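About Clasness Laundry

Welcome, and thank you for stopping by to find out who we are! Clasness began 13 years ago in the back half of a shoe repair shop on Terniven Street, with one washer, a borrowed folding table and a great many T-shirts. We have 3 shops now, and the T-shirts have kept right on coming.
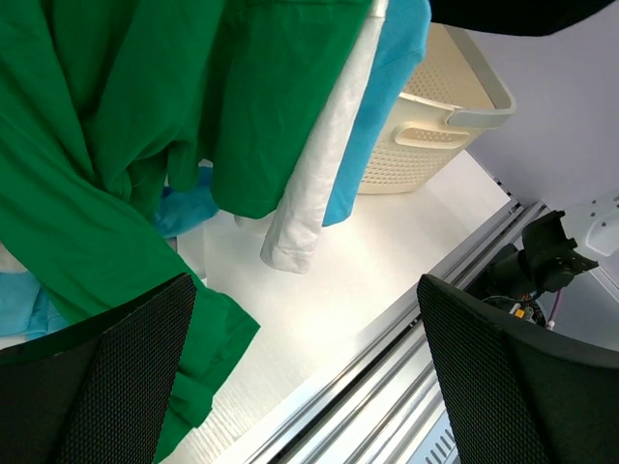

Most of our customers are families and people who live over the stores nearby, and what they bring us is everyday wash, the shirts and socks and school clothes that pile up by the end of the week. We go through roughly 1,000 bags of it a month, and each bag is washed by itself, never mixed in with a neighbor's.

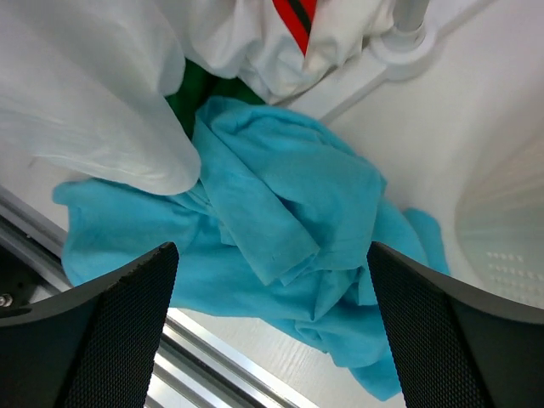

Sorting is still done the slow way (we like it slow, to tell you the truth). Pockets are checked, sleeves are pulled right side out, and anything with a care tag we don't care for the look of gets set aside until we've called you.

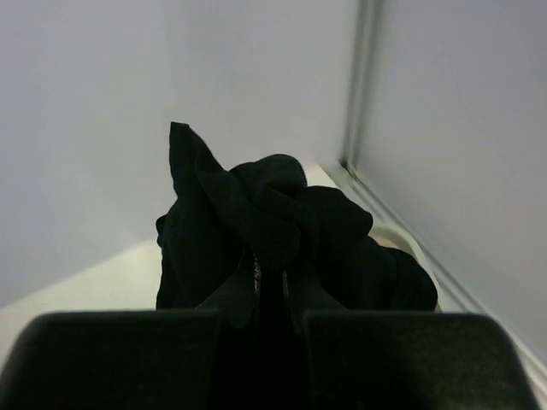 Dark things can go in cold if you ask us at the counter, and we keep a note of it for next time. Our Allier shop opened in July and has the longest counter of them all, so do come in and say hello, and bring the comforter you've been putting off.

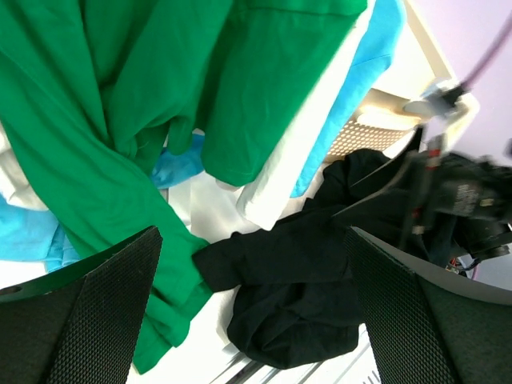

Greens, blues, whites and a bit of black

Pickup is available in Allier and Dewulf.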